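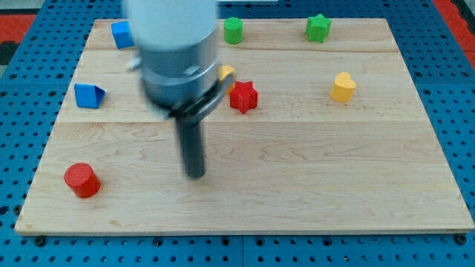
4.2 In-circuit readings and what they are worth

Home | Current issue | Archive | For authors | Contact

Figure 4. Maple board on the blue perforated platform.

The claim that a bad electrolytic capacitor can be found without lifting it from the circuit is repeated in most repair guides, and we do not think the evidence for it is very good. Hegazy tested 1,038 capacitors on scrapped power supplies with the Brenico meter, first in circuit and then with both legs free. The meter flagged 134 of them in circuit. Once removed, only 38 of those were outside the limits we had set. Another 13 had passed in circuit and failed on the bench.

Supporters of the method will say that a false alarm costs little. We are less sure. Every part pulled from an old board risks a lifted pad, and a technician who swaps four good capacitors and still has a dead supply has learned very little about the fault. The misses worry us more. Most had a healthy capacitor wired in parallel, so the meter was reading the pair and the weak one hid behind its neighbour. Anyone with the schematic could have predicted this, but the Skornow guide gives it one line.

Temperature was handled badly, by us as well as by others. All readings were taken at room temperature -- yet the complaint that sends these supplies in for repair is often that they will not start on a cold morning. Wojcik repeated part of the work in March in an unheated garage and got higher resistance values nearly across the board. His set was small and we do not lean on it.

The limits themselves are also open to question. The Hlongwane table and the Groten table disagree for low-voltage parts, sometimes by a factor of two, and neither says where its values come from. We used the looser one. With the stricter table more parts would have failed in both tests, and we cannot say whether the agreement between them would look better or worse.

We use cookies to improve your reading experience. Accept | Manage settings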